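Aligning Wrist Marker Tracks with the Head Camera in Denenar

Denenar 11 replaces the old two-step import with a single alignment pass. The pass takes the head camera stream and the left and right marker tracks, puts them on one clock, and writes an episode that the Kaewsai trainer can read without conversion. The steps below assume that the camera intrinsics are already calibrated and that the marker plates have been registered in Rudmont. If they have not, do that first. An unregistered plate imports without an error but produces a pose with an arbitrary origin.

Before you start

Open the session folder and check that it contains the video file, two track files and the plate definitions. The track files must carry the suffixes _L and _R. Denenar does not guess sides from motion, and a swapped pair is the most common cause of a mirrored trajectory later on.

Step 1. Set the clock source

Go to Session > Timing and select Video as the master. Tracks are then resampled to the frame times. Selecting Track as the master is possible but drops frames, and Kaewsai rejects episodes with gaps in the image stream.

Step 2. Estimate the offset

Run Timing > Estimate Offset. The tool projects the plate corners into each frame, detects the dots, and searches for the shift that minimizes the reprojection error. The default search window is 400 ms on either side. Widen it only if the residual plot has no clear minimum. A wide window on a repetitive task can lock on to the wrong cycle.

The estimator needs motion. A segment in which both hands hover gives a flat curve, so pick a segment with at least one fast reach.

Step 3. Fix the hand-to-plate transform

The plate is not the hand. For each side, enter the transform from the plate frame to the grasp frame in config/hands.yaml:

right:
 plate_id: 10
 grasp_from_plate: right_grasp.txt
left:
 plate_id: 11
 grasp_from_plate: left_grasp.txt

The two transforms are not mirror images of each other if the rigs differ in any way. Measure both.

Step 4. Check the overlay

Turn on View > Overlay and step through the episode - do not play it at full speed. Stop at a frame where both plates are visible and one hand is in contact with the object. The drawn axes should sit on the plates, and the grasp origin should fall between the fingertips or prongs.

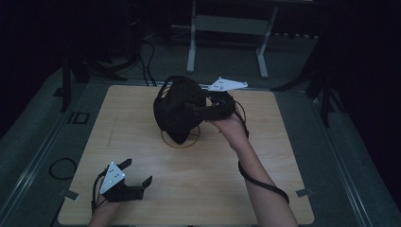

If the axes are steady but displaced by a constant amount, the hand-to-plate transform is wrong; return to Step 3. If they lag during fast motion and catch up when the hand stops, the offset is wrong; return to Step 2. Jitter on one side only usually means that too few dots are being detected. Raise the detector gain for that side, or mask the affected frames.

Step 5. Export

Choose Export > Kaewsai Episode. The Flirnberg test session exports as 571 frames with no masked ranges, and can be used to confirm that the installation is working. Keep Write Residuals enabled. The trainer ignores the residual file, but the review tool in Rudmont uses it to sort episodes by alignment quality.

Known issue: masks set before the offset is estimated are stored in track time and are not shifted afterward. Clear them and set them again after Step 2.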